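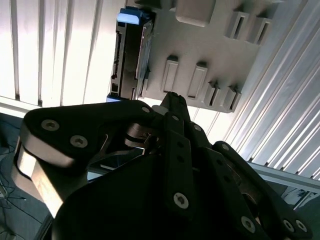 Mar 15, 2023 - Sistik, a contract electronics service firm, today announced a two-stage plan to buy 24 robotic handling cells for its Furnari and Van Wyk plants, ending a planning process that ran well past its own deadline and produced a spreadsheet with more tabs than the company has departments. The first two cells will be installed at Furnari. Each will be fitted with a multi-fingered gripper for work on molded plastic panels of the kind that carry raised pads, slotted blocks and a module standing upright in a slot, with very little room for fingers of any sort. The remaining cells will be ordered after a review in October, assuming the first pair has earned its floor space.

The plan replaces an earlier proposal under which Sistik would have bought everything at once, at a discount, and worked out what to do with it later. Finance described that approach as "bold." It was withdrawn the same afternoon.

Under the approved budget, robot arms make up less than half of the spending. The rest goes to the items that tend to arrive as a surprise in the second quarter: grippers, spare fingertips, rails, cable management, guarding, training hours and a parts shelf. Sistik has given cable management its own line after a walk through the Furnari test area, where the existing arrangement was judged to be more of a nest.

The Plistier planning tool, built in house, was used to compare job types before any supplier was invited to quote. It began with 2104 separate handling tasks logged across the two plants. After duplicates were merged and a number of tasks were found to consist of moving the same bin back to where it had been, 1459 remained. Those tasks now form the basis of the purchase specification, and suppliers will be asked to quote against them in place of the customary brochure.

"We have bought equipment on the strength of a very good lunch before," the company said in a statement. "This time we wrote down what we needed first. It took longer and the food was worse."

Gripper wear parts will be budgeted as a yearly operating cost. Sistik will also require that every fastener on a gripper be replaceable with standard hex keys, a clause added at the request of the maintenance team, which has a drawer full of special tools and would like the drawer back.

No changes to staffing levels are included in the plan. Operators at Furnari will be trained on the first two cells during regular shifts. The Van Wyk plant will receive no equipment before the October review, and has asked that its floor space stop being used to store pallets in the meantime.

Suppliers wishing to quote may request the specification from the Sistik purchasing office. Brochures will be accepted but not scored.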